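Setting the Play Kitchen: What Makes a Toy Easy to Put Away?
Student project report, Irkwood Design Studio course
Submitted 5/9/19

Why I picked this

My little cousins have a play kitchen, and every time I babysit I end up on my knees picking fruit out of the carpet. So when we had to choose a household topic for the spring project, I went straight for it. I wanted to know which pieces people put away first, where they think each thing belongs, and which ones get left for last.

What I used

I had a budget of 70 dollars and spent nearly all of it. The cookware came from Dusby, a secondhand store near campus, and the food was a mix of Lodard leftovers and things classmates gave me. I wanted soft things and hard things, big and small, because I had a hunch size would matter more than color. (I was only half right about that!)

The table was a plain white one, and I'm really glad I went with it. My first tryout was on a flowered tablecloth and I kept losing the strawberry.

The layout

I spread things out so you had to reach a little. The pan and the pot went down the left side with the green slotted spatula and the lime between them, the colander took the middle, and the toaster oven stayed over on the right. The orange slice started out in the blue bowl, which a lot of people took as a hint – more on that below.

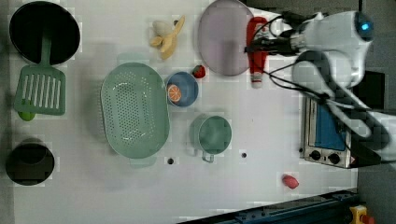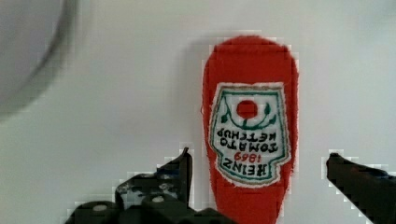
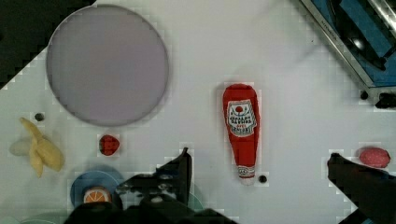
The ketchup problem

I did not expect to write a whole section on ketchup, but here we are. The bottle is soft looking, bright red, and has the Heinz label right on the front, so everybody knew what it was. What they didn't know was where it went. Is it food? Is it a dish thing because it goes on the table with the plate? One person put it in the toaster oven and closed the door on it.

It also got laid on its side a lot. I think a real bottle has a spot in your head (fridge door, in my house) and a play kitchen doesn't have a fridge door. My guess is that a small rack would fix it, and I sketched one in my Kurian notebook.

What else I noticed

The banana was everybody's favorite, and it was also a pain. It's half peeled, with the flaps spread open, so it takes up more room than you'd think and doesn't sit nicely on top of anything. People usually gave it the lavender plate all to itself.

The mug was easy. It has a handle, you grab it, done. The lime and the strawberry mostly went in the blue bowl with the orange slice, and I'm pretty sure that's because the orange was already there. Next time I'd start with the bowl empty and see if people still choose it.

The colander turned into the catch-all. If somebody got tired of deciding, in it went – peach, lime, spatula, whatever.

What I'd change

I'd write down my sorting rules before starting. I changed my mind partway through May on whether the toaster oven counted as storage, and I had to redo some of my notes. I'd also like to try the same set with open bins next to the table and see if the ketchup finally finds a home.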